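Trasden to Drop Paper Water Bills in November

Households in Trasden will stop receiving paper water bills by default starting in November, when the town moves all 1,393 residential accounts to an online system run by the billing company Jolter.

The change affects every home connected to the town supply, including the apartments on the Clirenport side of the river, which have been billed separately until now. Commercial accounts will stay on the current system for another year.

Under the new setup, bills will be sent by email on the first of the month. Payment will be due three weeks later, the same as today. Residents can pay by bank transfer, debit card or credit card. Card payments will carry a 2 percent fee, which goes to the card processor. Bank transfers will be free.

Residents who want to keep getting a bill in the mail can do so, but they have to ask. A one-page request form is included with the October bill and can also be picked up at the water office on Antoniadis Street. Those who choose paper will pay $4 per bill to cover printing and postage. The charge is waived for anyone already enrolled in the town's reduced rate program.

The water office said the current billing software is no longer supported by its maker and that repairs have become slow and expensive. Twice last winter, bills went out late after the system failed to load meter readings. The town extended the due date both times and did not charge late fees.

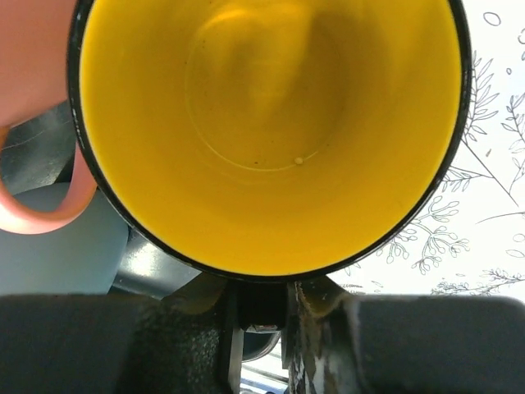
Will water rates go up when the new system starts?

The rate per thousand gallons stays where it is through the end of the budget year in June. Any change after that would need a public hearing and a separate vote by the town council.

Meter reading will not change in the first phase. Town crews will keep reading meters from the street, and the readings will be loaded into the Jolter system at the end of each month. Residents who log in will be able to see their monthly use going back 5 years, along with past bills and payments. The water office said older records will remain on file and can be requested in writing.

The site will also let residents set an alert for high use. If a reading comes in well above the usual level for that home, the account holder will get an email. The office said most complaints about high bills end up being traced to a running toilet or a leaking outdoor faucet, and that many of those leaks go on for a full billing cycle before anyone looks for them.

To set up an account online, residents will need the account number printed in the top right corner of their current bill and the ZIP code of the property. Renters whose water is included in the rent do not need to do anything. Landlords with more than one property can put all of them under a single login, but each address will still get its own bill.

Automatic payments set up through the town's old website will not carry over. The final automatic withdrawal will be made in October, and residents who use that option will have to enroll again. Those who pay through their own bank's bill service should check that the mailing address for payments is current, as checks will go to a new post office box. The old box will be kept open through the winter and mail sent there will be forwarded.

Late fees will be suspended for the first two billing periods to give people time to adjust. Shutoffs for unpaid bills are already on hold during the cold months and will not resume until April.

Payments in person will still be accepted at the Antoniadis Street office, by check or cash. The drop box beside the front door will also stay in use and is emptied each working day at 4 p.m. Payments left after that time are posted the next working day.

The office plans to hold help sessions at the public library during the last part of October. Staff will have laptops on hand and can walk residents through creating an account and setting up payments. No appointment is needed, but residents are asked to bring a recent bill. Session times will be posted at the library and printed on the back of the October bill.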